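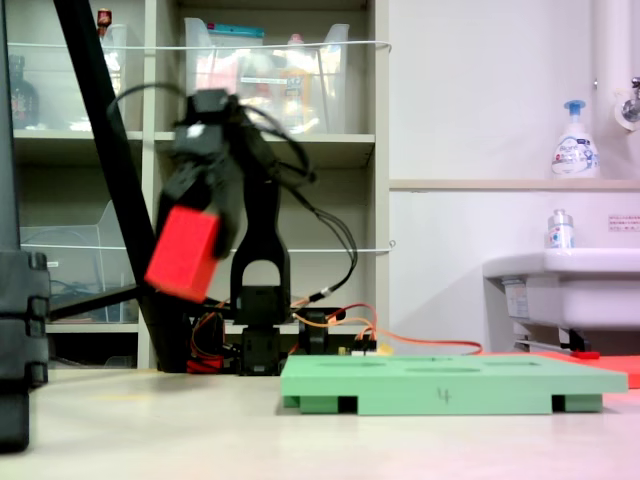 Figure 4. Follower arm moving the red block during a recording. The numbered platform stands in front.

4.2 Recording Demonstrations

Complete the joint calibration in Section 4.1 before starting. The Zandulero recorder stores each demonstration as one episode. A standard task set consists of 400 episodes, recorded in blocks of 25.

1. Place the arm base flat on the floor and secure it as described in Section 2. Route the cables so that they do not cross the path of the gripper.

2. Set the platform on the floor within reach of the gripper, with its number facing the camera. Enter the same number in the Platform field.

3. Place the block at the first start position on the layout sheet.

4. Select New Episode and wait for the tone. Do not move the leader arm before the tone sounds.

5. Guide the arm through the task at a steady pace. Pick up the block, carry it clear of the floor, and place it on the platform.

6. Release the block, return the arm to its rest position, and select Stop.

7. Mark the episode Keep, Retry, or Discard. Episodes left unmarked are not exported.

8. Move the block to the next start position and repeat from step 4.

CAUTION: Keep hands, hair, and loose clothing away from the arm while an episode is open. Select Stop before reaching for a dropped block.

NOTE: Fast movements blur the gripper and block in the recorded video. Some blur is acceptable during transfer. Slow down for the grasp and the release, where the Vistbridge trainer relies most on a clear view.

NOTE: If a servo reaches 68 °C, recording pauses automatically. Leave the arm at rest until the status light turns green, then repeat the interrupted episode from step 3.

After each block of 25 episodes, check the joint offsets again. Proceed to Section 4.3, Reviewing and Exporting Episodes.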